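The Floor, On Your Knees: Spot Cleaning Polished Tile

14 August 2024 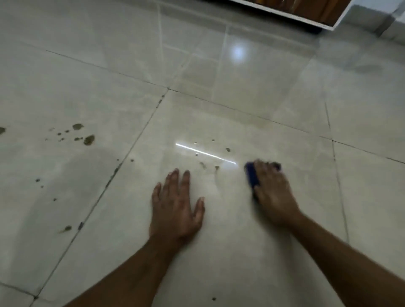 I put off writing this one for months because I thought readers would find it dull, and then I mentioned it in passing in the March newsletter and got 26 emails. So floors it is, and I couldn't be happier!

The question most of you asked was some version of this: I have shiny cream tile, I mop it, and the spots are still there when the light comes in sideways. What am I doing wrong? Probably nothing. A mop is wonderful for the thin layer of everyday dust and footprints, but it slides right over anything that has dried on (coffee, sauce, the drip off the bottom of a plant pot). For those you need a hand, a sponge and a bit of weight behind it.

I learned the hand method from Cayetano Peñalver, who cleaned the lobby at the old Pirkeck apartments when I lived there. That lobby was all pale polished tile and it looked like still water. He did the big area with a flat mop and then went around with a sponge and two cloths, low down, looking across the floor toward the lights. He'd find marks I would have sworn weren't there. I've been copying him ever since, and my own kitchen is so much better for it.

My version goes like this.

Sweep first, and sweep properly. A grain of grit under a sponge will scratch a polished surface, and you'll be looking at that scratch for years.

Turn on the overhead light and get down low. A glossy tile gives you a nice bright reflection, and any spot or smear will break it up. Move your head a little and the next few show themselves. I find this part ridiculously satisfying.

Wet the mark and wait. Warm water with a drop of dish soap is plenty for most kitchen spots. I lay a damp cloth over the worst ones and go do something else for a few minutes. Dried drips that would have taken real elbow grease usually come up with hardly any pushing.

Now rub, with short strokes, and rinse the sponge often. A brown spot tends to turn into a brown streak before it goes away, and people see the streak and think they've made it worse. Keep going! You've loosened it, and now it has to be picked up. If the sponge is already full it will only move the mess over to the next tile, so have a bucket of clean water within reach.

Put your free hand flat on a dry patch of floor while you work. It takes the strain off your back, and it's also a pretty good detector - fingertips will feel a sticky patch long after your eyes have given up on it.

Grout lines come last. They're a little lower than the tile, so dirty water runs into them and sits there. I go along each one with the edge of the sponge, then blot with an old towel.

Then dry everything. I used to skip this, and the floor always ended up with cloudy rings where the water had been. A soft dry cloth fixes that in no time, and the shine comes right up.

A few words on what to keep away from it. No steel wool, no gritty powder cleaners, and go easy with the rough green side of a two-sided sponge until you've tried it in a corner. If your floor is marble or another natural stone and not ceramic, leave out vinegar and lemon too, as they can dull it for good. I'd also skip anything that promises "added shine" - it leaves a film, and the film holds dirt.

My kitchen takes me 12 minutes this way, with a folded towel under my knees. I do the spots every few days and the full mop when it needs it. Try it on one tile tonight and compare it with the one beside it. Then write and tell me, please, I love these emails.

Comments (3)

Lemlow
The light trick!! I did one tile and then couldn't stop until I'd reached the back door.

Toft
Does this work on matte tile? Mine has a bit of texture and the sponge just skates over the low parts.

Trultis
@Toft I have textured tile in the hall and use a soft nail brush with the same soapy water. Slower, but it gets into the dips. Blot it afterward.

Recent items
Getting candle wax out of a tablecloth
Which rags to keep and which to throw out
A kinder way to clean window tracks
Reader mail: the smell under the sink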